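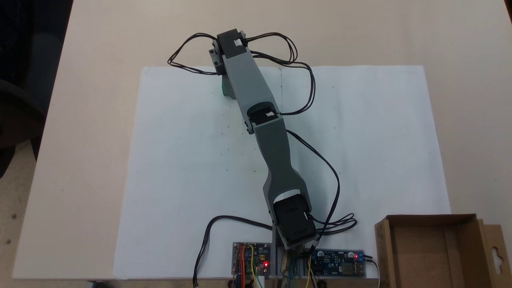
Gray arm with black servo motors, laid out on white paper.

Pull the drawer all the way out

If you only do one thing at an auction preview, pull a drawer all the way out and turn it over. I know it feels rude. The first time I did it I was sure somebody in a blazer was going to come and escort me to the parking lot, and all that happened was that the person behind me asked if I was finished, so they could do the same.

I've been meaning to write about drawers since the spring sale at Clirnalska, when I came home with Lot 643, a chest of drawers in walnut veneer that the catalog called "18th century and later." If you've been reading this newsletter for a while you know how I feel about the words "and later." They can cover a replaced knob, or they can cover pretty much the whole chest except for one board in the back. So you go and look for yourself, and the drawers are where I look first, before the feet, before the top, way before the brass.

A bit of background, and then I'll get back to my chest (which has its problems, I'm warning you).

For a long time there weren't any drawers to speak of. You had a chest with a lid, and if you wanted the thing at the bottom you took out everything on top of it. Some chests had a little lidded box fixed inside at one end, called a till, where the small stuff went. Then people began putting a single drawer in the base, under the main compartment, and those pieces are usually called mule chests. I love a mule chest! They look like somebody couldn't quite commit. After that came more drawers and less lid, and by the later 1600s the full chest of drawers was a normal thing to see in a comfortable house.

Early drawers were made in a pretty rough way. The sides were thick, often oak, and simply nailed into a step cut in the back of the drawer front. A lot of them were side-hung, meaning there was a groove cut along the outside of each drawer side, and it ran on a strip of wood fastened inside the case. It works fine until the strip wears down, and then the drawer droops and starts chewing on whatever is underneath. If you find a drawer with a groove down its side, get excited but stay calm. There are plenty of reproductions that copied the groove, and the thing to check is the wear. A groove that has really carried a drawer for centuries is worn more toward the back end, it's polished in a slightly greasy way, and it isn't straight anymore.

Then there are the dovetails, which is the part everybody has heard about. Early ones tend to be big and few, and sometimes they were cut right through the front and hidden by the veneer. Later on the maker stopped them short so that they don't show from the front at all, and the pins got finer, in some of the English work so fine at the narrow end that you wonder how a saw fit in there. Handmade ones are a little uneven. The spacing drifts, and you can usually find the scribe line where the maker marked the depth with a gauge. Machine-cut ones, which you start seeing in quantity in the later 1800s, are all the same width with the same gaps, like a zipper. American pieces from the end of that century sometimes have a joint that looks like a row of half moons with a peg in each one. It's the Knapp joint, and it pins a piece down nicely, as it was only in fashion for a few decades before the regular machine dovetail pushed it out.

I'd be careful about leaning on dovetails alone, though. Country makers kept on doing what they had learned as apprentices for decades after the city shops had moved along. And a good modern woodworker can cut a set by hand this afternoon if you pay for it.

What I trust more is the bottom. Turn the drawer over (I mean it) and look at which way the grain runs. In a lot of earlier work it goes front to back. Sometime in the first half of the 1700s, at least in English furniture, the habit changed to running it side to side, and it pretty much stayed that way. Wood shrinks across the grain, so the old bottoms often have a split or a gap somewhere, and quite often someone has glued a strip of linen over it. I don't mind a linen strip one bit. I worry more about a wide bottom board with no gap and no movement at all.

While you've got it upside down, hold it up so the light comes in low from one side. Hand-planed wood has shallow dips in it that you can feel better than you can see. Straight, slightly ragged lines point to a pit saw or a frame saw. Curved lines mean a circular saw, so you're looking at the 1800s or after. Then put your nose in it. I'm serious. Old oak smells dry and dusty, camphor is obvious, and fresh stain smells like a hardware store no matter how dark they made it.

Okay, Lot 643.

It has three long drawers, and from the front they match beautifully. Same veneer, same little molding around the edge, same handles. The top one pulled out like a dream. Hand-cut dovetails, grain front to back, linen strip, a nice dark bottom, and a paper lining that had been glued in and mostly eaten. The second one was the same. I was already spending the money in my head. Then I pulled out the bottom drawer, and the grain ran the other way, and when I tipped it toward the window I could see curved saw marks right across the board.

So one of two things happened. Either the bottom drawer got a new base at some point in the 1800s, which would be completely ordinary (bottom drawers get the heavy stuff, and they get kicked, and they're closest to the damp floor), or the whole drawer was made up later to fill a hole. I checked the dovetails and they match the other two, and so does the scribe line. The groove the bottom sits in had been widened with something not very sharp. I'm going with a new base. It's a repair, and whoever did it was in a hurry.

The handles were the other thing. Look on the inside of the drawer front and see if the holes agree with the hardware. Mine has two sets of plugged holes, plus the ones in use now, so this chest has been wearing its third outfit for a good long while. That took the price down in the room, I think, along with the estimate in the catalog, which was 3000 and which everyone had apparently decided to ignore. I'm not going to tell you what I paid. I'll say that I bought lunch afterward and didn't look at the prices on the menu.

Where was it made? The catalog didn't say. The back is softwood, pine or spruce, and the carcass joints look Central European to me. There's a label inside the top drawer from Šťastný, which as far as I can find out was a furniture dealer and repair shop and not a maker, so it tells me where the chest once passed through and nothing about where it began. The label is printed, with a blank line where someone was supposed to write a stock number and never did. If anyone out there has the same label on something, please write and tell me what's on the line!

As for what I've done to it, very little. I vacuumed the inside with a soft brush. I rubbed a plain candle along the runners, which is still the best thing I know for a sticky drawer, and I left the eaten paper lining where it was. I put one thin coat of Kekitz wax on the outside, waited overnight, and buffed it with an old T-shirt. Please don't spray anything on old veneer. And please don't sand a drawer that sticks in August. Give it till the heat comes on in the fall and try it again, and you may find it slides just fine. If it still sticks, look for the shiny spot, where the wood has been rubbing, and take down only that.

One loose veneer corner needs gluing, and I'm putting that off, since the last corner I glued on my own is on a box in the hall and I have to look at it every day.

For those of you near Clukholm, the Tuesday drawer table is back on in September, in the room over the library. Bring a drawer! Just the drawer, you can leave the rest of the furniture at home. Wrap it in a blanket and take the handles off if they stick out. We start at 5, and parking is easier on the side by the church. Last year we had a spice drawer with a false back in it, and I'm still hoping somebody brings me a side-hung one. Next issue I'll get into locks and keyholes, so if you have a key that doesn't fit anything, send me a photo of it next to a ruler.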